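From: Varghese
To: Latside users list
Date: 1 Sep 2018
Subject: Re: Smearing on glass after moving to Pondari concentrate

On the Latside list a member wrote:
> We switched to Pondari at the label dilution and now get a
> grey haze on all the glass. Dose too high, or the water?
> Ours is hard. Cloths are washed at 30 with the usual powder.

Most likely the dose. The label figure is for floors. For glass I use 30 ml in 1000 ml of water and have had no haze in hard or soft areas. Before changing anything else, go over one pane with plain water and a clean cloth. If the haze lifts, it was leftover product. If it stays, suspect scale, and Pondari will not shift that at any strength.

The wash is the second thing to check. At 30 degrees the powder does not fully dissolve and some stays in the pile. Go to 60, half the powder, no softener - softener coats the fibres and the coating ends up on the glass. 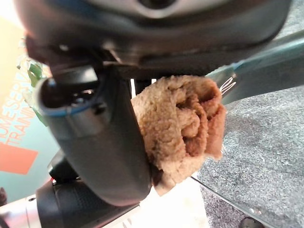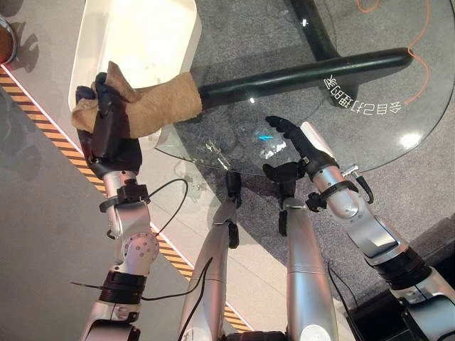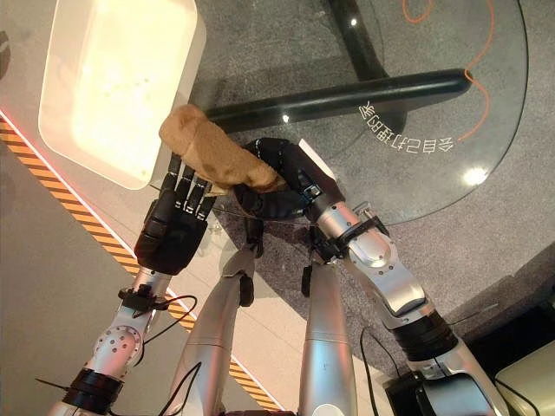
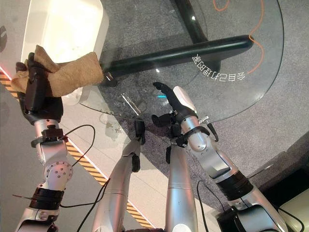
Glass table, second to fourth pictures: brown cloth in use along the black bar, and beside the white bin.

Mernero sell a ready-mixed glass version. I tried it on nearly 60 panes and saw no difference from the concentrate at the lower dose. It costs more per litre and the trigger leaks.

The dosing chart in the list archive is out of date on this. I will post a corrected one in October.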